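We use cookies to remember your settings and keep you signed in. Accept all | Manage preferences

Plastic kids' dishes: how do I store all these odd pieces, and is a cloth on the table worth it?

Posted by Juniper Fitzsimmons, 22 January 2021

Okay, so we've ended up with a big mix of colored plastic bowls, plates and cups from my sister, my neighbor and one very tempting bin at a yard sale (I know, I know). None of it is a real set. My kitchen in Warcombe has one low cabinet I can give up for it, and right now everything gets thrown in there and avalanches out every time my son wants a snack. I'd love to hear how other people sort theirs. By color? By size? Also, I keep a cloth on the table because the bare top is so slippery, and my husband says I'm just making laundry. Is he right?

Corinne Schumacher

Size, always size! I tried color first because it looked so cute, and then I had a tiny bowl under a big one and the whole stack wobbled. Now I spread everything out on the table once in a while, see what nests in what, and put it back that way. Big bowls on the bottom, next size inside, and don't worry if the colors clash. A blue bowl sitting in an orange one with the rim showing all around is a good fit, easy to grab and it won't jam. If you have to push, it's too tight and you'll be prying them apart with a butter knife at dinner.
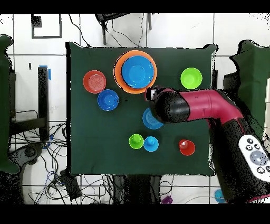 What goes where in the cabinet

Bowls in one stack at the front, plates flat on the side, and cups standing in a shallow tray so you can slide the whole lot out. Check whether your cups stack before you plan around it, some of mine only pretend to. Anything that doesn't nest with anything (I have a lime green bowl like that) can hold the loose spoons and lids. And keep the cloth! I like a dark green one, it doesn't show every drip and the dishes are so easy to spot against it. Mine goes in with the towels, so it's hardly extra laundry.

Mortimer Ferreira

just get rid of half of it. kids use the same two bowls anyway

Augustina Ametepe

I'm with Corinne on nesting, but I'd let your son have a say. We gave each of our girls a color for cups and it stopped most of the fighting, so cups by color and bowls by size is how we do it now. One thing to add, dry everything really well before you nest it. I put ours away damp last November and the whole stack smelled like a pond, ugh. On the cloth, your husband has a point if it's a thick one that takes forever to dry. I switched to a thinner one and keep a spare in the drawer.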